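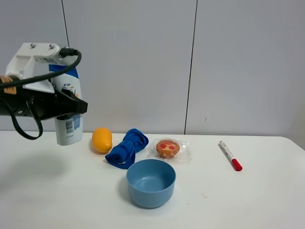 By the author of the Asard planner
Lead Software Developer, Jotau

I'm so happy to finally write this one! Starting Monday, Jotau is releasing Pruseo 58, a big update to our grasp planning software, and anybody running the older version can move over for free.
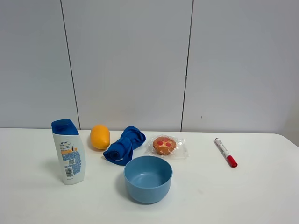 Pruseo plans a grasp and the path to it in one go, so the arm doesn't commit to a hold it can't carry through. It used to get fussy with mixed tables, and I spent a lot of July on that. Put a shampoo bottle, a mango and a crumpled blue cloth on the same white tabletop (my kind of still life) and the old planner would treat all three like boxes. The new one keeps a separate shape guess for each and updates it as fresh views come in.

We ran 3,763 planning jobs before I was willing to sign off, and the usual plan now comes back in 97 milliseconds.
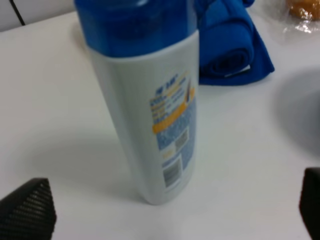
Do I need new hardware to run it?
Any computer that runs the current Pruseo will run this one, and your saved settings carry over.

The part I'm proudest of is Asard, the little replay tool that ships with it. You can drag back through a plan, see which view changed its mind, 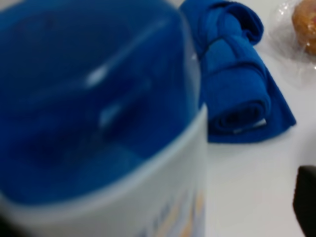 and then tweak one setting and run the whole thing again. I use it every day! Downloads and setup notes go up on the Jotau site Monday at noon.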